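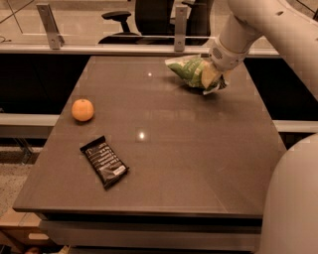 An orange and two packaged snacks on the table.

Staff room changes its snack table

Employees of the packaging company Skavero have a new snack offer in their staff room since 8 March 2018. The company now puts out fruit together with chips and other packaged snacks, and everything is free of charge.

The idea came from Ruxandra Mocanu, who works in the planning office. In October she sent a short survey to her colleagues, and 236 of them answered. Most people wanted fresh fruit, but many also asked to keep the chips.

"I expected a long discussion about health," said Mocanu. "In the end people only wanted to have a choice in the afternoon."

Oranges were the fruit named most often in the answers. The fruit is delivered by Hurnex, a local wholesaler, two times per week. The company has set aside 1,000 euros for the first months.

Kazuhiro Miyazaki from the night shift welcomes the change, but he has one more wish. "When we arrive, the oranges are usually finished," he said. Mocanu answered that a second delivery for the evening is being discussed with the wholesaler.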